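Organizador de garrafas Junitz para porta e prateleira

Página do produto – Loja Grellstead, secção Cozinha e Despensa

Quem cozinha todos os dias sabe como é: o molho de soja está atrás do azeite, o azeite está atrás de três frascos de compota, e a garrafa do molho picante, aquela de que se gosta mesmo, anda sempre perdida lá no fundo, deitada de lado. O organizador Junitz nasceu dessa pequena irritação diária, e gostamos muito dele cá na loja (temos dois na copa, um deles já bem manchado de sumo de tomate, e continua firme).

É uma calha com divisórias móveis, feita em polipropileno, pensada para garrafas de molho, frascos de tempero e bisnagas de tamanho pequeno e médio. Tem 327 mm de comprimento e 87 mm de largura, medidas que cabem na maior parte das prateleiras de despensa e em muitas portas de frigorífico, mas pedimos sempre que meça a sua antes de encomendar. As paredes têm 163 mm de altura na parte de trás e descem para a frente, de modo que os rótulos ficam à vista e a mão entra sem derrubar o vizinho do lado.

Traz 5 divisórias. Encaixam por cima, com um pequeno clique, e mudam-se de lugar quando se quiser. Se hoje tem lá uma garrafa bojuda e amanhã duas estreitinhas, é só puxar e voltar a encaixar – não são precisas ferramentas nem grande paciência. O fundo é ligeiramente côncavo, coisa que parece um pormenor e que faz toda a diferença nas garrafas que se guardam de cabeça para baixo.
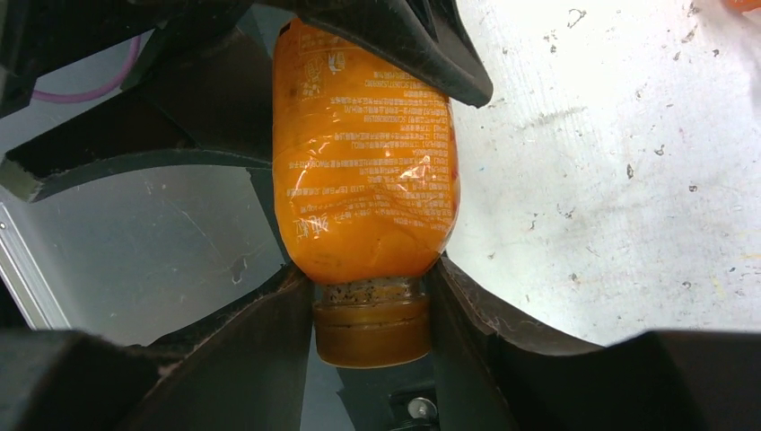 E guardar de cabeça para baixo é um hábito que recomendamos com entusiasmo, sobretudo para os molhos espessos, que custam a descer e deixam sempre um restinho agarrado às paredes. Com a tampa bem fechada e a garrafa apoiada entre duas divisórias, o molho vai descendo sozinho e está pronto quando a panela já está ao lume. Só pedimos um cuidado: passe um pano húmido pelo gargalo e pela rosca antes de arrumar, porque o molho seco cola a tampa e depois é uma luta para a abrir. Se for uma garrafa muito pesada, de vidro, prefira deixá-la em pé.

A nossa colega Uchenna Shehu usa o dela para os molhos das sopas e massas, e arrumou tudo por ordem de uso: à frente o que vai à mesa, atrás o que só sai do armário ao domingo. Ficou tão prático que acabámos por fazer uma etiqueta para cada divisória, e essas etiquetas seguem agora na caixa, em branco, para escrever a lápis ou caneta.

Cores disponíveis
Nordin – branco mate, o mais discreto, fica bem em frigoríficos claros.
Udon – um tom creme quentinho, muito bonito em despensas de madeira.

O que vem na caixa
Uma calha Junitz
5 divisórias móveis
Folha de etiquetas em branco
Tiras antiderrapantes para colar por baixo

Limpeza e manutenção
A calha e as divisórias podem ir à máquina, no tabuleiro de cima, num programa suave. Retire primeiro as tiras antiderrapantes, se as tiver colado, porque a cola não gosta de água quente. Para manchas de caril, pimentão ou malagueta, que são teimosas em qualquer plástico claro, deixe uma pasta de bicarbonato com água durante a noite e esfregue de manhã com uma esponja macia. Nada de palha de aço, por favor!

Perguntas que nos costumam fazer

Posso juntar duas calhas?
Pode, sim. Os lados têm um encaixe simples e as calhas ficam alinhadas, o que dá muito jeito em prateleiras fundas.

Vendem divisórias à parte?
Vendemos, nas duas cores. Escreva-nos a dizer qual é a sua, que os tons são diferentes e não queremos mandar-lhe a errada.

Serve para o congelador?
Não aconselhamos. O material fica quebradiço com o frio intenso.

Envios e trocas
As encomendas feitas até ao meio-dia saem da loja no próprio dia útil. Se a calha não couber no sítio que tinha imaginado, devolva-a sem uso e na embalagem original – trocamos por outro artigo ou devolvemos o dinheiro, como preferir. A cor Udon volta a estar disponível em março, e quem quiser ser avisado pode deixar o seu e-mail no formulário de contacto.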